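Unit 3: Can machines do the chores yet?
Outdoor errands and sidewalk delivery

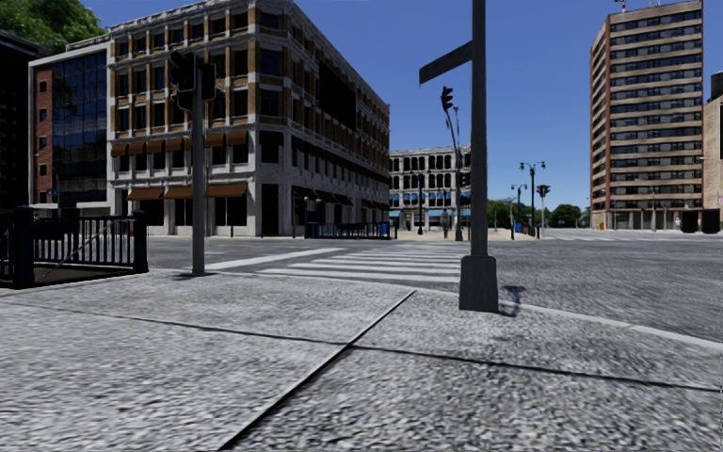
An errand is scored as a chain: leave the building, reach the corner, cross, hand over. One failed link fails the run. In Rai's simulated trials, 629 runs were started and 42 needed a remote operator, most of them at curbs.

Terms for April: curb transition, signal state, static obstacle (pole, railing, bin).

Simulation results do not transfer directly to pavement. Compare the Plerora indoor tasks, where folding is still slower than by hand.

Reading: Arumugam notes, section 3.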